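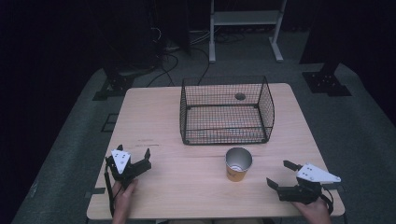 Desk and Shelf Baskets – Frequently Asked Questions

Which items belong in a wire mesh basket? Dry, rigid items larger than the mesh openings. Pens, clips and loose screws need a liner or a separate container. A paper cup, like the one standing in front of the black basket, goes in upright and only when empty. Open mesh does not hold back liquid, and any spill passes straight to the tabletop.

Will the basket mark a wooden table?
The mesh rests directly on the surface. On oiled or waxed wood, fit the felt pads (sold separately, set of 10). Lift the basket to move it. Do not slide it.

What is the maximum load?
The Brorna small basket is rated at 98 ounces, evenly distributed. The Hapeta shelf basket is rated at 225 ounces. Ratings apply to a flat, fully supported base.

Can baskets be stacked?
Brorna baskets nest when empty – they do not stack when loaded. Hapeta baskets stack two high with the clip set.

How do I clean the mesh?
Brush out dust first, then wipe with a damp cloth and mild soap. Dry at once. Abrasive pads will damage the coating, and the dishwasher is not suitable for any model.

The rim is bent. Can it be replaced?
No. Rims are welded. Baskets that arrive bent are exchanged within 40 days of delivery. Write to Kirsty Innes at the Wiltport office with the order number.

Last revised 11/11/2024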